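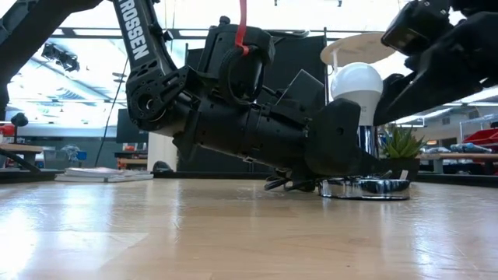
Arnout De Graaf

Hallo zusammen,

ich lese hier schon länger still mit und muss jetzt doch mal was loswerden, weil mich mein Sauerteig in den Wahnsinn treibt. Ich backe seit dem Frühjahr jeden Freitag ein Roggenmischbrot, immer 900 g Teigling, immer im selben Gärkorb, und bis vor kurzem lief das wunderbar. Seit Oktober kommt mir aber fast jedes Brot flach wie ein Kuhfladen aus dem Ofen. Krume unten speckig, oben ein Riss quer rüber, und die Kruste löst sich an einer Stelle ab (da kann man fast einen Finger drunterschieben!).

Mein Anstellgut ist noch der Ableger, den ich damals von meiner Schwägerin bekommen habe. Mehl kaufe ich bei der Mühle in Virkside, Roggen 1150 und Weizen 1050. Gefüttert wird am Vorabend, dann steht das Ganze über Nacht in der Küche. Die ist allerdings ziemlich kalt geworden, morgens zeigt das Thermometer 19 Grad. Kann das schon alles sein? Ich hab doch sonst nichts geändert!

Danke schon mal und viele Grüße
Arnout

krustenkarl schrieb:

Moin Arnout, 19 Grad ist für einen Roggensauer halt frisch. Der wird dir dann zwar sauer, aber die Hefen kommen nicht in die Gänge. Stell ihn in den Backofen, nur Lampe an, Tür einen Spalt auf. Bei mir sind das 28 Grad, und damit fahre ich seit Jahren gut.

Ward Verhoeven schrieb:

Sehe ich anders, Karl. Speckig unten und Riss quer drüber, das klingt für mich nach zu wenig Stückgare und zu wenig Unterhitze. Wie lange geht denn der Teigling im Körbchen, und worauf backst du? Ich hatte genau so ein Bild, als mein alter Stein gesprungen war und ich eine Weile auf dem nackten Blech gebacken habe.

Ach ja – und die Mühle würde ich auch mal fragen. Neue Ernte, neues Mehl, das nimmt das Wasser gern mal anders auf.

Arnout De Graaf schrieb:

Ups, hätte ich dazuschreiben sollen. Stückgare eine Stunde, so steht es im Rezept. Gebacken wird auf einem Stein von Stosteck, den heize ich eine halbe Stunde vor.

Ward Verhoeven schrieb:

Halbe Stunde ist zu kurz! Der Stein braucht mindestens das Doppelte, sonst ist der nur außen heiß. Und eine Stunde Stückgare stimmt vielleicht im Sommer. Schau auf den Teig und lass die Uhr mal Uhr sein. Wenn das Mehl obendrauf feine Risse zeigt, dann rein damit.

krustenkarl schrieb:

Ward, alles schön und gut, aber wenn der Sauer keinen Trieb hat, kann er den Stein bis Weihnachten vorheizen. Erst den Sauer in Ordnung bringen, dann den Rest.

mehlmotte_11 schrieb:

Ihr zwei wieder :-) Also ich würde ja einfach ein bisschen Hefe dazutun. Ein kleines Krümelchen in den Hauptteig, und gut ist. Meine Oma hat das auch so gemacht und da hat sich nie jemand beschwert.

krustenkarl schrieb:

Hefe im Roggenbrot ... ich sag da jetzt nichts zu.

mehlmotte_11 schrieb:

Hast du aber gerade :-)

Arnout De Graaf schrieb:

So, kurze Rückmeldung! Sauer stand diesmal im Ofen mit Lampe, Stein eine gute Stunde vorgeheizt, Teigling so lange im Korb gelassen, bis das Mehl oben Risse hatte. Das Brot ist deutlich höher geworden, die Kruste hält auch. Ganz unten ist noch ein schmaler speckiger Streifen, damit kann ich leben, aber weg hätte ich ihn trotzdem gern. Weniger Wasser vielleicht? Hefe war keine drin, sorry, Motte.

Ward Verhoeven schrieb:

Na bitte, der Stein! Wasser würde ich erst mal lassen. Wann schneidest du denn an? Roggen braucht bis zum nächsten Tag.

Arnout De Graaf schrieb:

Äh. Lauwarm, mit Butter.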